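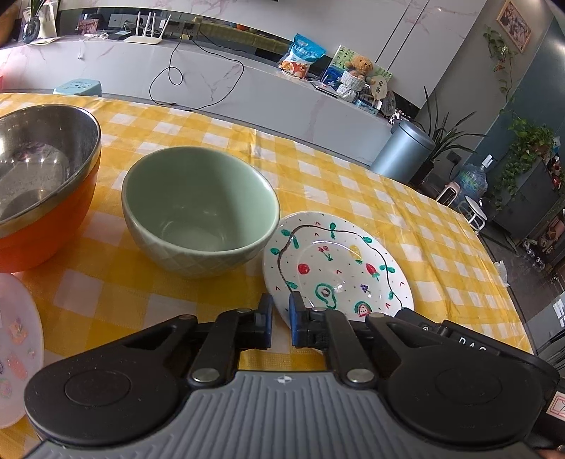 Fingers up to the near rim of the painted plate, with the green bowl just behind.

September 2018
By Britta Seidel

The tableware work has moved out of the lab and into a living room. Up to June everything we recorded for Jarkari was done on the grey bench at Sovwood, under the same lights, with the same white crockery. The arm learned to clear that bench very well and was not much use anywhere else. So the recording is now done in a home, on an ordinary table with a yellow and white checked cloth, and with bowls and plates that don't match.

The method is the same as before. One person holds the gripper, does the job at a normal pace and stops. The gripper records what its camera sees, where it is and how far the fingers are open. There is no arm in the house. The arm stays at Sovwood and is trained on the recordings afterwards.

We have 104 demonstrations from the first round at the house. After checking, 93 of them are going into training. The ones we dropped were mostly my own from the first morning, when I was moving too quickly and the tracking lost its place. Two had my sleeve over the lens. If you are recording for the first time, please roll your sleeves up and go slower than feels natural on the way in to the object. Once you have a grip you can speed up a little.

Plates are harder than bowls. A bowl has a wall you can get one finger behind, and it more or less tells you where to close. A plate lying flat gives you very little, and on cloth you can't slide a fingertip under the rim the way you can on a hard bench, as the cloth bunches up and comes with you. What works best is to come in low, with the gap between the pads lined up with the rim, and wait a moment before closing. That wait matters to the training. In the bench recordings we all closed on the move, and the arm copied us and knocked things.

The cloth brought one other problem. The checks are regular, and the tracking sometimes took one row of squares for the next. Leaving the creases in helped, and so did having plenty going on in the room behind. Kröger had asked whether we should cover the counter and the shelves with sheets to keep the background plain. We tried it for a few recordings and the tracking was worse, so the sheets came off again. Please leave a room as you find it.
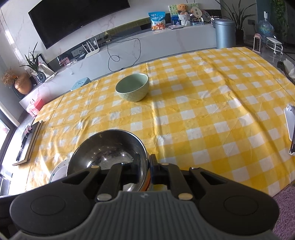 Steel bowl held by the rim, just off the cloth.

Steel has its own trouble, which is the shine. The inside of a polished bowl shows the window, the ceiling and whoever is holding the gripper, and all of that shifts as you move. We had expected the arm to be confused by it. In the first test back at Sovwood it picked up the steel bowl without difficulty and then set it down too hard, from too high. Looking back through the recordings, I think this is our fault. Several of us had got into the habit of opening the fingers a little early and letting the bowl drop the last bit. You can get away with that on a tablecloth. On the bench it made a noise that brought people in from the corridor.

From now on, then, the bowl should be touching the table before you open. If it is tilted when you bring it down, let the lower edge touch first and follow it round until the base is flat. It takes a second or so longer and it is worth it.

We also compared this with driving the arm from the remote desk, for those who have asked. Six people tried both. All of them preferred the hand-held gripper for bowls, mainly because you can feel when the rim is starting to slip. For stacking it was less clear. Three of the six said they were neater at the desk, where they could stop and look without their arm getting tired. I am one of the three. We will keep the desk for stacking for the time being and do the rest by hand.

The next round will be at a flat in Arville, with a smaller table and, I am told, no cloth. I would like more people on the gripper than last time. The recordings still lean heavily towards right-handed people of medium height, so left-handers are very welcome, and so is anyone who finds the gripper heavy. It is better to know that now.

A few practical points for those coming. Charge the gripper the night before – it will not last a full session on half a battery. Wipe the finger pads between sets. Start each recording from a different spot by the table, and move the bowls and plates about before you begin again. If a recording goes wrong, finish the movement anyway and make a note of it, and I will sort it out afterwards.

The sign-up sheet is on the board by the remote desk.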